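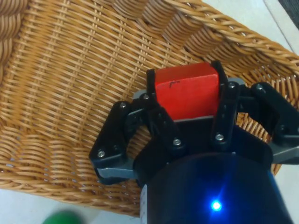
Figure 2. Red block held over a woven wicker basket by a two-fingered gripper.

4.2 What the young councillors did with their first vote

I should say at the start of this section that I went in expecting the Flistau Youth Council to spend its first sitting on buses. Everyone I'd spoken to beforehand, including my co-author Widad Zoubi, had told me it would be buses. It was the skate park, and then the lunch break, and then the skate park again.

The council has a budget of its own, small but real, and members can put forward a motion if they find two seconders. I sat at the back with my notebook from ten in the morning and tried to write down who spoke, who got interrupted and who gave up. My notes are messier than I'd like (Widad has been very kind about them). What comes through clearly enough is that the older members talked first nearly every time, and the younger ones mostly came in once somebody their own age had broken the ice.

Ghassan Haddad chaired the sitting in July and we interviewed him afterwards. He told us he'd been nervous about the vote on opening hours at the Sabbagh Centre, as it was the first one where the members plainly didn't agree. "I kept looking at the grown-ups," he said, "and they kept looking at the ceiling." I love that quote and I've used it in every talk since!

The motion passed by 2 votes. Six members abstained, and when we asked them why, most said they hadn't known they were allowed to ask for more time. I think that matters a good deal for the argument in section 5. We've tended to read abstaining as a lack of interest, and I've done it myself in earlier work on the Trirnus assembly, where I simply left abstainers out of the tables. I wouldn't do that now.

Skundier, the neighbouring town, does things differently. Members there get the papers a week ahead and a practice debate the evening before. We only managed to see one sitting, so I don't want to lean on it too hard, but fewer people sat silent all the way through.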